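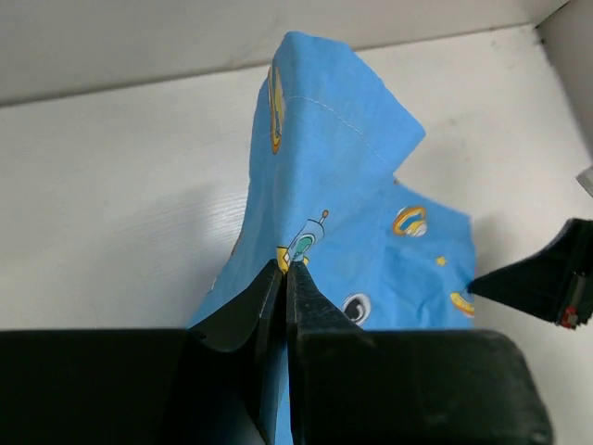
Search this blog
Type and hit enter

Folding, and other humiliations

16 August 2024, by Sandrine Fleury

I have spent most of August trying to teach two robot fingers what my nephew does with his elbows. The method is simple enough to explain at a bus stop. A person steers the gripper through the job, the camera at the wrist records everything, and a network learns to guess the next movement from what the camera sees. We gave it 50 demonstrations and felt generous.

The first policy was a disgrace. Out of 11 attempts at picking up the cloth and laying it flat, it managed four, and I was being kind about 'flat'.
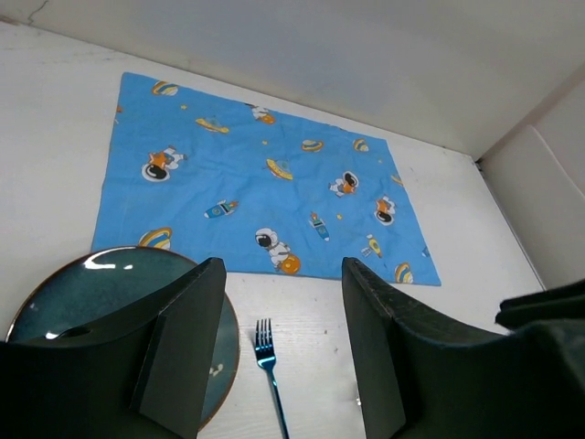

What helped was dull. I went back through the demonstrations and threw out seven where the person steering had dithered before closing the fingers. A model that copies you will copy your dithering too, and ours had become very good at hovering over a crease like a man choosing a melon. With those gone, the same test went to seven out of 11. Fewer examples, better robot, slightly bruised feelings – most of the ditherers were me.

I wouldn't hang a paper on it. Eleven tries is a small number, and it has only met one cloth, covered in astronauts. A plain one might finish it off. I've promised the Etham lot a proper comparison with a bigger test, and cutlery comes after that.

Recent posts
Notes from the Cáceres workshop
Why I stopped trusting my own graphs
The slow train to Amville
Rurkby, with rain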